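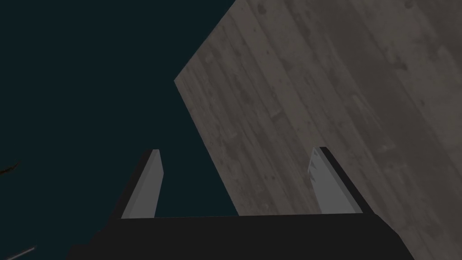
Menel Repair Reports, data card

Version 2, 8 April 2023
Maintained by Sumaiya Weerakoon and Nimal Gamage

3000 short written reports from people who tried to fix something at home: a lamp, a radio, a wobbly table, a washing machine that wouldn't drain. Each report gives the item, the fault as the owner understood it, what was done, and whether the owner says it worked.

Please read that last phrase again before you compute a success rate. "Fixed" means a person ticked a box, usually the same evening. Whether the radio was still playing in February is anyone's guess, and we have seen these reports quoted as proof that most broken appliances can be saved. They prove that people who finish a repair like to write about it.

Where the reports come from

The web form run by Rodrigues, plus paper cards typed up by Halina Wróbel. The paper cards are better. They have fewer fields, and people seem to have written down what happened before deciding what it meant. 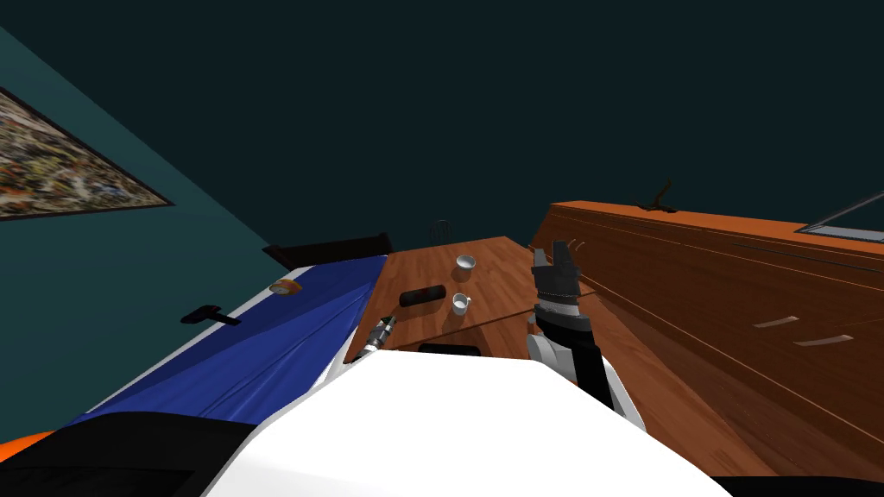 The web form asked for the age of the item and would not accept a blank. We suspect a lot of the ages are made up. Ten years is suspiciously popular. We left the column in after some argument, but don't build anything on it.

What we removed

362 web entries were dropped as duplicates or ads. Rachid Ait Brahim went through them by hand and disagreed with the matching script on 71, which were put back. If you don't trust our judgment there, the file dropped.csv has everything.

Columns

item: free text, spelling untouched
fault: free text
cause: one of electrical, mechanical, wear, unknown
outcome: fixed, partly, not fixed
source: web or card 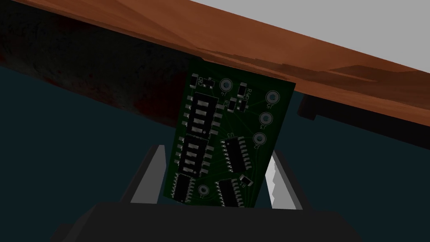 Circuit board with two long black chips.

The cause column deserves the least trust. "Electrical" covers a loose plug, a dead board and anything the owner was afraid to open. Two of us labeled the same batch and did not agree nearly as often as we had hoped.

Costs are missing entirely. Zostora asked us to estimate them from the item names, and we said no.
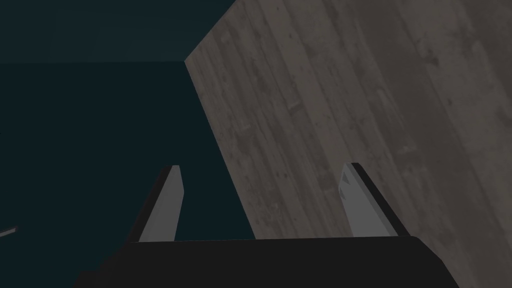 Known problems

Failed repairs are badly underreported. Phones are rare, furniture is mostly chairs, and nearly all the text is in English. Several reports credit a fix to switching the thing off and on, with outcome "fixed". We can't rule it out.

Reporting errors

Write to Nimal Gamage with the row number and the file version. Corrections without a row number will probably sit there.

We use cookies to remember your settings. Accept | Decline

© Menel Repair Reports | Contact | Back to top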